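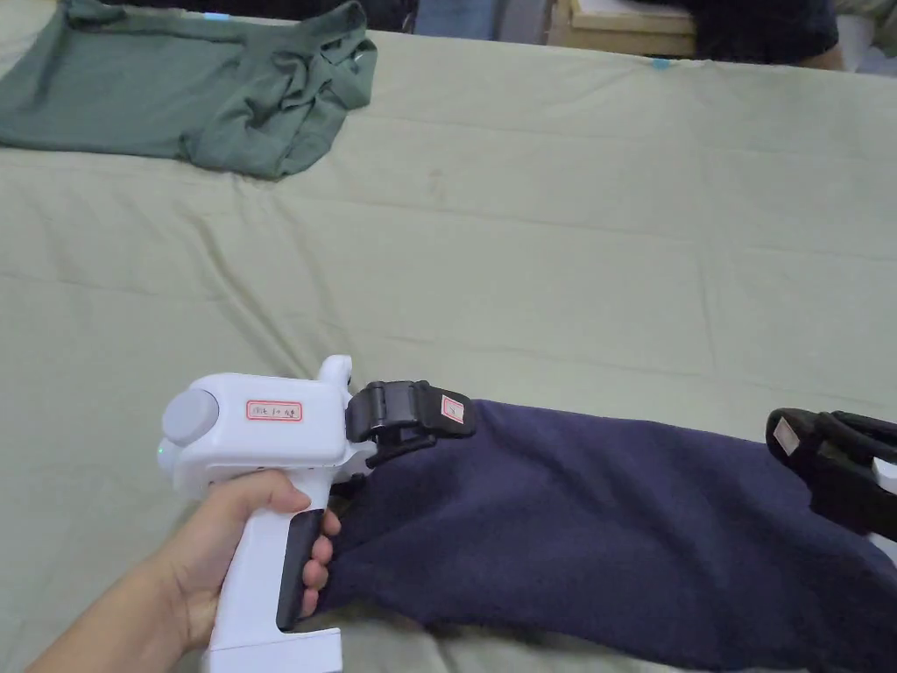 I want to ask about dyeing cotton at home, because I have read many pages and they do not agree with each other. I have an old bedsheet and I would like to make it into curtains for a small room that faces the street. The color I want is a soft gray green, like the sheet in the photo, and next to it something darker for the border, close to the dark green of the T-shirt that lies on it. My own sheet is white, a little yellow from age, and I believe it is all cotton, but the label was washed out long ago. I bought one packet of dye from Grundent in the shade they call moss. The packet says to weigh the cloth when it is dry, and then to use hot water and salt.

My difficulties are these. First, I do not have a pot which is big enough for the whole sheet, so I thought to use the washing machine, but I am afraid that the next white laundry will become green. Second, I do not understand how to get the pale color and the dark color from the same packet. Is it the time in the water, or the amount of powder? Third, must I cut and sew the curtains before the dyeing or after? My neighbor in Trurkley says after, my mother says before, and both of them sew much better than I do.

I would like to finish before March, when my sister comes to stay in that room. Thank you in advance for your patience with my English.

**Dagný Hauksdóttir**
30 January 2022

---

**Jayanthi Rodrigues**

Hello Dagný, your English is fine, and it is not my first language either. I have dyed curtains, pillowcases and one very unlucky tablecloth, so I will try to answer in your order.

The washing machine is possible, but check first that your packet is the type made for machines. Some dyes are only for a pot or a bucket, and the salt must go in at a different moment. If it is the correct type, wash the sheet first without fabric softener and leave it damp. Put the dye in the empty drum, then the salt, then the sheet on top, and run the longest warm program that your packet permits. After you take out the sheet, run the machine empty with detergent, and wipe the rubber ring of the door by hand. There is a fold in the rubber where colored water stays. My first laundry after the dyeing is always dark socks.

For the pale and the dark color, it is mostly the amount of powder compared to the weight of the dry cloth. Many people try to get a pale color by taking the cloth out early. I did this with the tablecloth and it had clouds all over it. Use less powder and leave it for the full time. So you will have to do it in 2 baths, one weak bath for the big pieces and one strong bath for the border. The border is small, so a normal bucket is enough for it. Please wear gloves.

The yellow of your sheet will also enter the color. With a pale shade you will notice this more, it will be warmer and a bit more like olive. If you do not want that, soak the sheet in an oxygen whitener the evening before and rinse it very well.

About the sewing, I am with your neighbor. Cotton can shrink in the hot water, and the usual sewing thread is polyester, which stays white when the cloth becomes green. Dye the cloth, dry it, iron it, then measure and cut. But do cut the strip for the border away before you start, otherwise you cannot give it the second color.

One more thing. Keep a small corner piece and test it in a glass jar with a little of the dye. Let it dry fully before you judge the color, as wet cloth looks much darker.

---

**Gopinath Krishnan**

Just buy green curtains. They had them at Polero last year and they were not expensive.

---

**Ulla Sæther**

I agree with Jayanthi about almost everything, but I want to add something about the label. If you are not sure that it is cotton, pull out a few threads from the hem and burn them over the sink with tweezers. Cotton smells like burned paper and leaves soft ash. If it melts into a hard little bead, there is polyester in it, and the dye will become much paler than on the packet, or it will not take at all.

I would also not fill the machine too much. A double sheet needs space to move, and when it rolls itself into a rope you get stripes. I stop mine one time in the middle, if the door allows it, and shake the sheet open with gloves on.

Curtains that face the street get a lot of sun. My green ones are paler at the folds after 3 summers. I sewed a plain white lining behind the new pair, and I hang them so the lining is toward the glass.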